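Giltlow 400 Blanking Panel

The Giltlow 400 is a filler panel for closing unused positions in equipment cabinets. It keeps exhaust air from returning to the intake side through open positions. Each panel is flat steel with a black powder coat and mounts with 4 screws, two per side.

Panels fit any cabinet with square or threaded holes. Depth behind the rail is 4 mm, so cable managers can stay in place. A foam strip on the lower edge closes the seam to the next panel — order the strip separately for coated rails.

Part numbers
400-1: single height, black
400-2: double height, black
547: replacement screw pack
714: foam strip, cut to length

Tighten screws by hand. Do not use the panel to carry weight. Wipe with a dry cloth; solvents dull the coating. Orders placed before the December stock count ship from the Jurkholm warehouse.

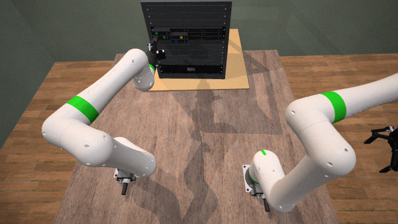
Nikola Berisha writes that the single-height panels went in without trouble at Kuusisto, but the foam strip had to be trimmed at both ends before the lowest panel would sit flat, and asks for a shorter version of part 714. A shorter strip is under review.

Contact Sturholm Sales | © Sturholm | Back to top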